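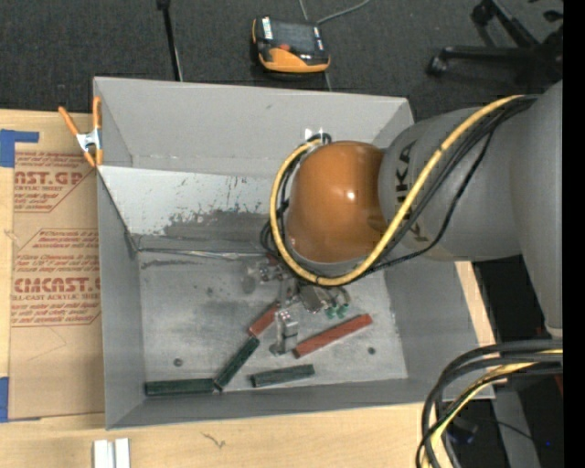 1/ My yoga teacher in Cendbridge, Apolinar Lozano, asked us to hold Plank for 70 seconds each morning in October. I did it on 24 mornings and I would like to write down what I learned. First is the shoulder. I used to let my chest sink between the arms. Now I think of the big grey arm that reaches over the wall of the bin, with thick round parts, and I press the floor away.

2/ The wrists were my weak place. I put a folded towel under the base of the hand — the fingers stay on the floor — and the pain became less after one week.

3/ Do not look forward. Look at the floor a little in front of your thumbs, so the neck is long.

4/ Breathing is still difficult for me. I count four in and four out. When I lose the count, I put the knees down and start again.

5/ Willy Dierckx from the Prarby class holds it for 80 seconds and talks during it. I am not there yet. Next month I try Side Plank, left side first.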